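Wetow Counter Unit: Frequently Asked Questions
Independent buyer's notes, last updated 5/29/24

We get a lot of mail about the Wetow, the kitchen robot sold by Grecu and rented out by a few dealers in the Grultenstead area. These are the questions that keep coming up. We don't sell it and we don't take money from people who do.

What does it cost?
The unit alone is $2419. The dealer will steer you toward the Bandex service plan, which runs $40 a month. The sales page shows the monthly number in large type and the purchase price near the bottom. Do the math on three years before you sign anything.

Is the plan required?
The contract says no. But without it you lose the software updates, and new tasks only arrive through updates. Decide for yourself what to call that.

What can it do in a kitchen?
The brochure says it will "handle everyday kitchen work." When we asked for a list, we got three jobs: moving light items from one spot to another, wiping a flat surface, and putting things back where they were. Cooking is not on the list. Neither is anything with a knife, whatever the ads suggest.

Will it fit on my counter?
Maybe. Grecu gives a size for the base and leaves out the space the arms need. Tape off the full reach on your counter before you order, and leave your usual stuff where it is while you do it. A kitchen that has been cleared for a demo tells you very little.

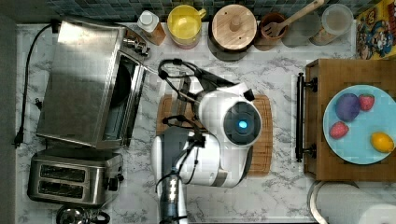
Wetow head and grippers at a cutting board, with a toaster oven and canisters sharing the counter.

What about the cables?
Both grippers have black cables that loop out in the open. I would want to know how they hold up to grease and how you are supposed to clean them. The manual has one sentence on it: "wipe as needed." I asked the dealer twice and got the same sentence read back to me.

How much can it lift?
The spec sheet says 700 grams per gripper. A full canister of flour can easily weigh more than that, so check your own containers on a kitchen scale. The sheet doesn't say whether the two grippers can share a load, and support would not give me a straight answer.

Is it safe near a toaster or kettle?
Grecu says to keep the unit away from "active heat sources" but gives no distance. That is a strange thing to leave out of a kitchen product. Until they print one, I would switch off and unplug anything hot before starting a task.

Does it record my kitchen?
The privacy page says images are processed on the unit "where possible." It does not say when it isn't possible — or where the images go then. Get that in writing.

Can it deal with fruit, glass or other delicate things?
The company claims it can. I have seen their video of a tomato being moved, and the video has several cuts in it. Ask for a live demo with something you brought yourself, and ask them to run it more than once.

How long is the warranty?
One year on parts. The finger pads are listed as wear items, so they aren't covered. Replacement pads were out of stock both times I looked.

Can I return it?
Yes, within two weeks, in the original packaging, and you pay for shipping. Keep the box.

Should I wait for the next version?
Dealers are already talking about an update in October. I have heard release dates from Grecu before — I wouldn't plan a purchase on this one. If you're curious, rent first. The rental fee does not come off the purchase price, even though one dealer's flyer still says it does.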